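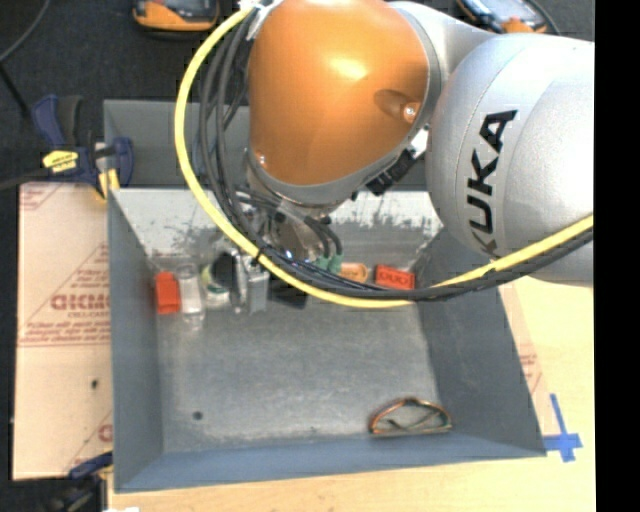
Figure 4.1. A KUKA arm over a metal bin, with several objects placed along the far side of the floor.

Chapter 4
Learning to Grasp from a Bin

In Chapter 3 the robot knew the shape of every object before it moved. In this chapter we take away this knowledge. The robot receives only a camera view of the bin, and it must decide where to close the gripper.

We follow one method through the whole chapter. It was developed in the Prinetov project and we call it by that name. The method has two steps. First, a network gives a score to many possible grasps. Second, the arm tries the grasp with the best score and the result is saved as a new training case. The first data set contained 3849 attempts, made with 30 objects.

Objects which stand near a wall are a difficult case, because the fingers need free space on both sides. With a simple scoring rule, 59 percent of the attempts near a wall were successful. Section 4.3 shows how a small push before the grasp can improve this number.

The reader should know the camera model from Section 2.2. The exercises use the Kinuvico simulator, and no real arm is necessary.

4.1 What Is a Good Grasp?

We say that a grasp is good if the object stays between the fingers while the arm lifts it 22 centimeters above the floor of the bin.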